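Gulachを手持ちのアームで使い始めるまでの手順

PrundicoのGulachは、すでにあるロボットアームに固定カメラと記録ソフトを足して、卓上の「つかんで移す」作業を教えるためのキットです。アーム本体は付きません。HudcombeのラボでGulachのバージョン2を借り、箱を開けてから学習済みの動作を再生するところまでを通して行ったので、その順番どおりに書いておきます。

題材は、白い布を掛けた台の上で小さな茶色の品をグリッパーでつまみ、丸い鉢に移す作業です。 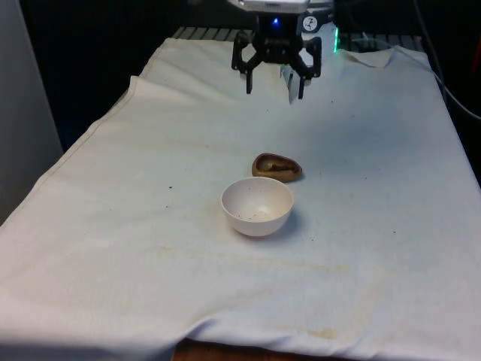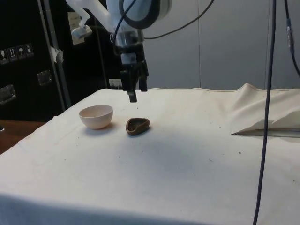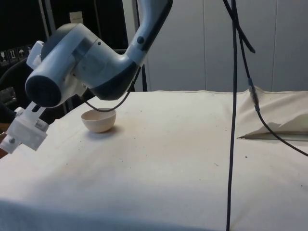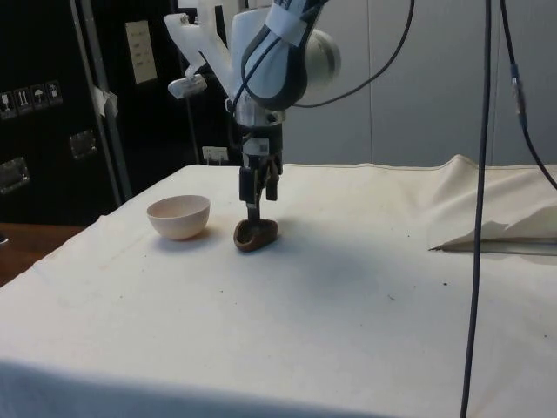
Gulachを使うには、プログラムを書ける人が必要ですか。

記録から再生までは画面の操作だけでできますが、対応表にないアームをつなぐ場合は、設定ファイルを編集できる人が一人いたほうがよいです。編集する箇所は通信の設定と関節の可動範囲で、一度済ませればあとは触りません。

用意するもの

キットの箱に入っているのは、固定カメラ、カメラ用のクランプ、校正用のボード、記録用の小型機、電源とケーブル類です。次のものは自分で用意します。

・ロボットアームとグリッパー（対応表はPrundicoの製品ページにあります）
・動かない台
・模様のない布
・記録を見るためのパソコンと画面
・ケーブルを留める面ファスナー

布はなくても動きますが、天板に光沢があると照明が映り込み、カメラの自動露出が落ち着きません。無地で厚手のものを選んでください。薄い布は、グリッパーの指が触れたときに品物と一緒に引きずられます。

台とカメラの設置

台を先に決め、アームの台座との位置関係を固定します。後から台だけを動かすと、それまでの記録がすべて使えなくなります。床に養生テープで脚の位置を印しておくと、掃除のあとでも戻せます。

カメラはクランプで支柱や棚に取り付けます。説明書では台の真上が勧められていますが、真上だけではグリッパーの胴体が品物を隠す時間が長くなります。横からのカメラを足し、指先と台の高さの差がわかるようにしてください。取り付けたら、アームを可動範囲いっぱいまでゆっくり動かし、画面の中で作業範囲がどの姿勢でも見えるかを確認します。

クランプのねじは手で締めたあと、付属の工具でもう少し締めます。樹脂の座金が入っているので、締めすぎると座金がつぶれて、かえって緩みます。ここは説明書に図がなく、最初の一個をつぶしました。交換用の座金は別売です。

ケーブルは、アームが肘を伸ばした姿勢で余裕が残る長さにし、根元と手首の手前で留めます。手首の回転をまたいで留めないでください。回転の途中でコネクターが引かれると、記録用の小型機がカメラを見失い、その回の記録は途中で閉じられます。

アームの接続

小型機の電源を入れる前に、アームの非常停止ボタンが手の届くところにあることを確かめます。Gulachの画面にも停止ボタンはありますが、ソフトの停止であり、非常停止の代わりにはなりません。

アームの制御箱と小型機をネットワークケーブルで直結し、画面の「機器」から「アームを追加」を選びます。対応機種なら名前が一覧に出ます。出ない場合は「手動設定」に進み、アドレスと関節ごとの可動範囲を入れます。可動範囲は、アームの仕様書の値をそのまま入れず、台と支柱に当たらない範囲まで狭めてください。

グリッパーは別項目です。開いた状態と閉じた状態をそれぞれ保存し、開閉を何度か繰り返して、画面上の値と実際の指の動きが合っているかを見ます。閉じる力は弱い側から始めます。今回の品のように中が空いた形のものは、縁をつまむと力の向きが偏り、回ってしまいます。力を上げるより、つまむ場所を変えたほうが安定しました。

校正

校正用のボードを台の中央に置き、「校正」を開始します。画面の指示に合わせてアームを少しずつ違う姿勢に動かすと、その都度ボードが撮られます。ボードが反っていると結果が悪くなるので、布の上に直接置かず、下に平らな板を敷いてください。

終わると誤差が色で示されます。緑なら次に進み、黄色なら撮り直しです。赤が出たときは、たいていカメラが動いています。私の環境では、台の横を人が通って支柱に触れただけで赤になりました。クランプの位置に印を付けておくと、ずれたかどうかがすぐわかります。

校正の結果は日付ではなく番号で保存されます。どの記録がどの校正に対応するかは画面の一覧で見られますが、検索はできません。番号を紙に書き、記録のメモ欄にも入れておきました。

手本の記録

ここが作業時間の大半を占めます。手本は、アームを手で導く方法と、付属のコントローラーで動かす方法のどちらでも記録できます。手で導くと腕や手がカメラに写り込み、学習の結果が落ちるため、コントローラーをお勧めします。

一回の手本は次の流れです。

まずアームを待機姿勢に戻し、グリッパーを開きます。品物と鉢を台に置き、手を台の外に出してから「記録開始」を押します。品物の上までグリッパーを運び、いったん止め、まっすぐ下ろしてつまみます。持ち上げたら鉢の上に移し、縁より高い位置で止め、鉢の中まで下げて指を開きます。指を開いてから上に逃がし、待機姿勢に戻ったところで「記録終了」を押します。

止める動作を入れるかどうかで、再生時の安定がかなり変わりました。流れるように動かした手本は見た目はきれいですが、再生すると下ろし始めの位置がばらつきます。

品物の置き場所は6か所に決め、それぞれで向きも変えながら21回ずつ記録しました。同じ場所で続けて記録すると操作する側も慣れて動きが単調になるので、場所は順番に回してください。鉢の位置も、学習させたい範囲の中で動かします。鉢を固定したまま記録すると、再生時に鉢を少しずらしただけで、元の位置に品物を置きにいきます。

このあと、うまくいかない向きを中心に足していき、最終的な手本は308回になりました。説明書にある最小回数よりずっと多い数です。箱を直方体の皿に移すような単純な作業なら、ここまでは要らないと思います。

失敗した回は、その場で「破棄」を押します。後でまとめて見直すつもりで残すと、見分けるのに時間がかかります。ただし、つまみ損ねてからやり直し、最後に鉢に入った回は残してかまいません。やり直しの動きも学習の対象になります。その場合はメモ欄に「再試行」と入れておくと、学習時に含めるかどうかを選べます。

記録の見直し

「記録」画面で手本を一覧にし、早送りで確認します。見る点は決めておいたほうが早く進みます。

・開始時に手が写っていないか
・品物をつまんだ瞬間が横のカメラに写っているか
・終了時に待機姿勢に戻っているか
・映像が途中で止まっていないか

映像の停止は、一覧の長さだけでは見つかりません。グラフ表示に切り替えると、関節の値は動いているのに映像の時刻が進んでいない回が出てきます。バージョン2でこのグラフ表示が付いたのは助かりました。

学習の実行

学習は小型機の中で行うか、Prundicoの学習サービスに送るかを選びます。送る場合は映像も一緒に送られるので、台の周囲に写ってはいけないものがないか、送る前に確認してください。書類や画面が背景に入っているときは、「切り抜き」で作業範囲だけを残せます。

小型機での学習は時間がかかります。金曜の夕方に開始して、週が明けてから結果を見る使い方にしました。学習中はカメラの映像が見られなくなるため、同じ日に記録の続きをする予定があるなら、送るほうが現実的です。

再生と確認

学習が終わったら、速度を最低にして再生します。最初は台に何も置かず、アームが台や支柱に近づきすぎないかを見ます。次に品物と鉢を置き、手を非常停止ボタンの近くに置いたまま一回だけ動かします。問題がなければ、記録に使った置き場所を順に試し、その後で中間の場所に置きます。

品物の上で止まったまま下りない場合は、横のカメラの向きが記録時と違っていることが多いです。校正からやり直す前に、まず記録の映像と今の映像を並べて比べてください。つまむ直前に指が左右に揺れる場合は、手本の中で近づき方が混ざっています。右から近づく手本と左から近づく手本が半々にあったときに、この揺れが出ました。どちらかに揃えて学習し直すと収まりました。

鉢の縁に品物が当たる場合は、手本で鉢の上を通る高さが足りていません。再生側の「最低高度」を上げる方法もありますが、鉢の中に下ろす動作まで制限されてしまいます。高めに通る手本を足すほうが確実です。

布のしわは、多少なら影響しませんでした。ただし大きく折れた部分の近くに品物を置くと、影を品物の縁と間違えることがあります。置き場所を布の折れから離すか、記録の段階で折れの近くの手本も入れておきます。

使ってみて気になった点

画面の日本語訳は途中までです。「機器」と「記録」は日本語になっていますが、学習の詳細設定に入ると英語に戻ります。用語も揃っておらず、同じものが「手本」と「実演」の両方で出てきます。

サポートには、手動設定での通信が切れる件で問い合わせました。担当のMitra Ahmadpourさんから翌日に返信があり、アームの状態を読む間隔を長くするよう案内されました。その設定で切れなくなっています。設定ファイルの項目名は説明書に載っていないので、同じ症状が出た場合はサポートに聞いてください。

カメラのクランプは、もう少し丈夫なものが欲しいところです。途中からBermúdezの支柱用金具に替えました。ねじの規格が同じなので、そのまま付きます。

返却や移設の前には、「記録」から外付けの記憶装置に書き出します。校正のデータは標準では書き出しに含まれないため、「校正を含める」に印を付けてください。付け忘れると、記録は開けても学習には使えません。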